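Cleaning and storing secondhand plastic gears (bumpy kind, kids' building set)

Posted in Toys and Playrooms
19 February 2026

Priya Pettigrew

Hi all! I picked up a giant tub of those plastic gear building pieces at the church sale in Rodthorpe and I'm thrilled with them, but they're grimy and I don't know where to start. It's a Julum set, or at least the lid says Julum, and the lid also says 1000 pieces, which I'm taking on faith. Some of it could be from other sets, I really can't tell.

The problem is the gunk. The flat parts wipe off fine, but lots of the pieces have a bumpy top and the dirt has settled down in between all the little bumps (old juice? glue stick? I don't want to know). I tried baby wipes and mostly ended up with wipe fuzz in the grooves. Then I tried a toothpick and got through one piece in the time it took to watch a whole cartoon with my daughter. I love her but I'm not doing that for the entire tub.

Can they go in the dishwasher? My neighbor says yes, my mother says they'll come out as soup. There's no recycling triangle or anything printed on them that I can find, and the instruction booklet is long gone.

Also, second thing, storage. Right now they're in the tub they came in and every time my kids want one particular gear they dump the whole lot on the rug. I'd like to sort them, but by color or by shape? I have a little set of three drawers from Lomonholm that I could use, they're shallow but wide. Would that work or am I just going to be stepping on gears till April?

Wenceslao Arellano

Dishwasher is fine, top rack, I've done it loads of times with blocks. Put them in a mesh bag so they don't fall through.

Annunziata Gatti

I'd be a little more careful than that! Blocks are one thing, but gears have to fit on their pegs, and if a center hole warps even a tiny bit you get a gear that wobbles or won't go on. I lost a bunch of ours that way, the heated dry did it. If you must use the machine, turn the heated dry off and test it with a few pieces you wouldn't miss.

What I do now is the sink. Warm water (warm, you should be able to keep your hands in it), a squirt of dish soap, and let everything sit while you make dinner. Then take an old toothbrush to the bumpy side in little circles. The soaking does most of it and the brush gets the rest. For dried glue, I rub on a dab of cooking oil, leave it a few minutes and wash again. Please don't use nail polish remover, I clouded up a whole set of see-through pieces with it and felt terrible.

Rinse well and lay them on a towel with the holes facing down. Flip them once. Water loves to sit in the hub and then drips out on the couch later.

Priya Pettigrew

Ooh, thank you, the oil is a great idea. I'll skip the dishwasher then (sorry Wenceslao!). I should have said what kind of piece I mean, because "gear" could be anything. It's the chunky blue sort, rounded, ridged, with the bumpy top and a lighter round part up in the middle. Is the middle part supposed to pop out for washing? I pushed at one with my thumb and it didn't budge and I didn't want to force it.
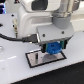
Jovita Ochoa

I'd leave the middle alone. We had gears with a two-tone center and I pried one out with a butter knife, and it never sat right again. If there's dirt around the edge of it, go round with a cotton swab and soapy water, then rinse it under the tap with the bumps facing down so whatever loosens falls out.

On the sorting: shape, shape, shape! I know color looks gorgeous on a shelf and I did it that way for a year, but when my son was building he'd be hunting for "a big one that turns" and he couldn't care less if it was blue. So now ours go in drawers like this:

Top drawer, gears and anything round that spins.
Middle drawer, pegs, cranks and the little connectors.
Bottom drawer, base plates and the long flat stuff that doesn't fit anywhere else.

Your shallow drawers sound perfect to me, because kids can see what's there without digging. Deep bins are how you get dumping. I'd stick a piece on the front of each drawer with mounting putty instead of a label if yours aren't reading yet. Mine pulled them off constantly for the first week and then forgot about them.

The other thing that helped was an old bedsheet on the rug. Build on the sheet, then grab the corners and pour it all into a dishpan, and sort from the dishpan when you have the energy. Some nights I don't, and the dishpan just lives on the table.

Oh, and weed out before you wash. Any gear with a missing tooth goes in a bag for crafts. They make really nice stamps for paint and play dough, especially the bumpy ones, you get a great pattern. That saved me scrubbing quite a few.

Priya Pettigrew

The play dough stamps!! My daughter is going to lose her mind. Okay, leaving the centers in, first batch is soaking in the sink right now and the water is already a color I'd rather not describe. I'll try the sheet this weekend.

Wenceslao Arellano

Fair enough about the heated dry, I never have mine on so I didn't think of it. Mesh bag is still good for rinsing though. Put them all in and swish it around in the tub, then hang it off the shower head to drip.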